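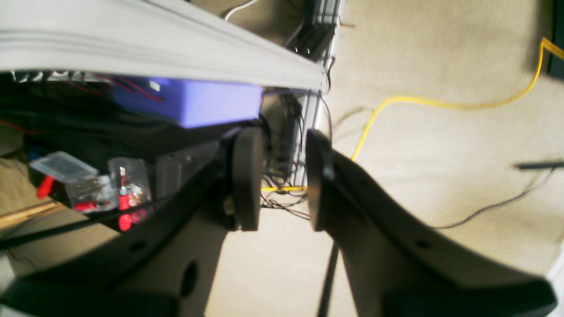

클루콤(Clukcombe) 병렬 그리퍼 패드 교체 키트 검토

님버드(Nimevard) 자동화 소식지 4월호 장비 검토 항목. 작성일 4월 15일 목요일.

클루콤이 소형 협동로봇용 두 손가락 그리퍼의 교체 키트를 개정해 내놓았다. 구성은 손가락 플레이트 한 쌍, 고무 패드 세 쌍, 체결 나사, 손목 카메라 브래킷, 보정용 시트이다. 그리퍼 본체와 제어기는 포함되지 않는다. 기존 구동부를 그대로 쓰면서 접촉부와 시야만 바꾸려는 사용자를 겨냥한 제품으로, 지난 11월에 나온 초판과 나사 규격은 같고 패드 고정 방식이 다르다.

플레이트는 무광 회색의 곡면 판이며 끝으로 갈수록 안쪽으로 모인다. 패드는 끝단에 장착하는 검은색 고무 블록으로, 두 패드가 서로 마주 본다. 초판에서는 패드를 접착제로 붙였기 때문에 교체할 때마다 잔여물을 긁어내야 했다. 개정판은 뒷면에서 나사로 조이는 구조이고, 한 쌍을 바꾸는 데 걸린 시간은 약 6분이었다. 나사 머리가 작아 규격에 맞는 드라이버를 따로 준비하는 편이 좋다. 동봉된 렌치는 길이가 짧아 손목 쪽 브래킷과 간섭이 생긴다.

카메라는 손목 아래쪽에서 손가락 끝을 향한다. 패드 간격이 영상 중앙 부근에 들어오므로 물체가 패드 사이에 들어왔는지 바로 확인할 수 있다. 단점은 손가락이 화면 아래쪽 절반을 크게 차지한다는 점이다. 그리퍼에 가까이 놓인 물체는 플레이트에 가려지기 쉽고, 바닥에 놓인 얇은 부품에 접근할 때는 접근 각을 한 번 틀어 위치를 다시 잡아야 했다. 브래킷을 한 단 올리면 가림이 줄어드는 대신 패드 끝이 중앙에서 벗어나므로 보정을 다시 수행해야 한다.

시험은 카브랄(Cabral) 제어기에 연결한 상태로 진행했다. 대상물은 뚜껑 달린 소형 투명 용기, 포장 봉투에 든 부품, 커넥터가 달린 전선, 가는 막대의 네 종류로 정했다. 반복 파지는 모두 498회이며, 실패는 40회였다. 실패로 분류한 기준은 다음과 같다.

- 패드가 닫힌 뒤 대상물이 들리지 않은 경우
- 들어 올린 뒤 3초 안에 떨어진 경우
- 목표와 다른 물체가 함께 딸려 올라온 경우

용기와 막대에서는 실패가 드물었다. 용기는 옆면을 잡으면 안정적이었고, 뚜껑 쪽을 잡으면 경첩 부분에서 미끄러지는 일이 있었다. 막대는 패드 면과 평행하게 맞추기만 하면 문제가 없었다. 실패의 대부분은 전선과 봉투에서 나왔다. 전선은 서로 엉킨 상태에서 한 가닥만 집으려 할 때 옆 가닥이 딸려 올라오는 경우가 많았다. 이 문제는 패드보다 인식과 경로 계획 쪽에서 다룰 일이다. 봉투는 접촉면이 주름지면서 유효 접촉 면적이 줄어드는 것이 주된 원인으로 보인다.

패드 경도는 63으로 표기되어 있다. 단단한 편이어서 플라스틱 용기에는 자국이 남지 않았으나 비닐 봉투에서는 마찰이 부족했다. 더 무른 패드를 별매로 공급할 계획이 있는지 문의했고, 클루콤은 검토 중이라고만 답했다. 스티딘(Stidine)의 연질 패드는 나사 위치가 같아 그대로 장착되지만 두께가 달라 완전 닫힘 위치를 다시 설정해야 한다. 이 설정을 생략하면 패드가 맞닿은 뒤에도 구동부가 계속 힘을 주어 과부하 경고가 뜬다.

설치 환경에 대한 주의 사항도 적어 둔다. 카메라 케이블은 손목 회전 범위 전체에서 여유가 있어야 하며, 제공된 길이로는 끝까지 회전시킬 때 당겨진다. 연장 케이블을 쓸 경우 중간 커넥터는 회전축에서 떨어진 위치에 고정한다. 작업 영역 바닥을 지나는 케이블은 그리퍼가 낮은 자세로 이동할 때 패드에 걸릴 수 있으므로 경로 아래를 피해서 배치하고, 피할 수 없으면 제어기에서 최저 높이를 제한한다.

문서는 개선되었다. 초판 설명서에 없던 조임 토크 표가 들어갔고 보정 절차도 그림과 함께 정리되어 있다. 다만 한국어판에서는 좌우 손가락의 명칭이 도면과 본문에서 서로 바뀌어 있으므로 조립할 때는 도면을 기준으로 삼아야 한다. 보정용 시트는 접힌 상태로 들어 있어 그대로 쓰면 접힌 선 부근의 점이 제대로 검출되지 않는다. 평평한 판에 붙인 뒤 사용하면 해결된다.

초판 사용자는 패드와 플레이트만 별도로 주문할 수 있다. 브래킷은 초판과 호환되므로 다시 살 필요가 없다. 비닐 포장재나 전선을 주로 다루는 작업이라면 연질 패드의 공급 여부가 정해진 뒤에 구매를 결정하기를 권한다. 다음 호에서는 스티딘 패드를 장착한 상태로 같은 대상물을 시험한 결과를 싣는다.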